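Toothbrush Sunday fills the long table at the Grallow

If you walked past the Grallow on Sunday, 28th June, and wondered why people were going in with toothbrushes sticking out of their shirt pockets, I can clear that up. It was the spring swap-and-sort, held a good bit later than spring, and this time the theme was the bathroom shelf.

I went in for ten minutes and stayed until they were stacking chairs. I'd brought my own contribution in a sandwich bag -- a travel brush still in its wrapper and two of those freebies the dentist hands you whether you want them or not -- and I figured I'd drop it in the box and go get a coffee. Then I got talking, and you know how that goes in this town.

The day was put together by Elīna Pētersons, who also ran the sock drawer day back in May (I missed that one and have heard about it ever since). Her plan was pretty simple. Anything new and sealed goes into wash kits for the night shelter on Randum Street. Anything used goes to the cleaning pile, where it gets a second life scrubbing grout, bike chains and the awful groove around the kitchen faucet. And anything you can't identify goes to Elīna, who makes a face and decides.

"People own so many more of these than they think," she told me. "They come in with one and go home and find the other nine."

She had me there. I went home and looked, and I'm not telling you what I found under the sink!

The sorting was at one end of the hall and the kits got packed at the other. Each kit is a brush, a small paste, a comb, a bar of soap and a washcloth, all rolled up and tied with string. The string was a late change. The zip bags were supposed to come from Ots, the hardware place, but the order got mixed up and they sent over a carton of paint strainers instead, which are now sitting in the coat closet if anybody's painting. I thought the string looked nicer anyway, and so did the woman next to me, although she'd already tied about a hundred knots in her life and was faster than the rest of us put together.

Toothbrushes out on the wooden tabletop at the Grallow. 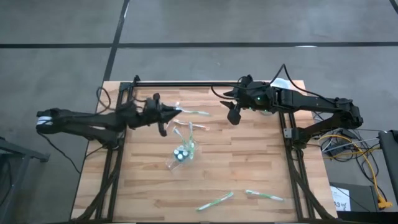
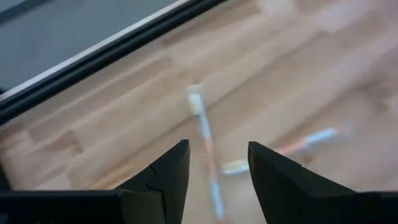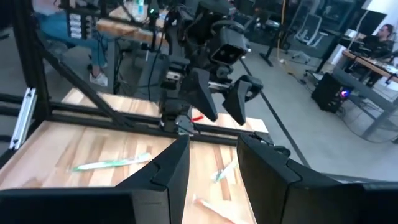
By lunchtime we had 13 kits done, and by the time the doors closed there were enough to fill the back seat of Elīna's car, with a few more riding in the front with the seat belt across them. The shelter had asked for soft bristles only, so the mediums went into a separate bag for the Grulia campground, where the front desk keeps spares for families who've left theirs on the bathroom counter at home. I've been that family. More than once.

There was some debate over kids' brushes. One dad wanted them in their own kits with a smaller paste, and another person thought they should just go in loose and let the shelter staff sort it out. The dad won, mostly by going ahead and doing it while the rest of us were still talking.

The cleaning pile did well too. You could take home as many as you liked, and there was a sheet of tips by the door for anyone who hadn't tried it. Boil the kettle, let the bristles soak for three minutes, then mark the handle with nail polish so it never wanders back to the bathroom. I took a couple for the window tracks. My neighbor swears by an old one for getting silk off corn, and I'm going to give that a try once the good corn comes in.

Snacks were lemon bars and a very large bowl of popcorn, and yes, somebody said something about needing to brush afterward, and yes, we all laughed like we hadn't heard it coming.

If you missed it, sealed brushes and unopened paste can still be left in the tub inside the Grallow's side door any weekday between 9 and 3. No electric ones, please, and no hotel razors -- Elīna asked me to put that in. Washcloths are what they're shortest on, so if you've got a stack you never use, bring those first. The next sort is going to be either spice jars or phone chargers, depending on which sign-up sheet fills faster. Both sheets are on the corkboard by the coat closet, and when I left, chargers was ahead by a couple of names.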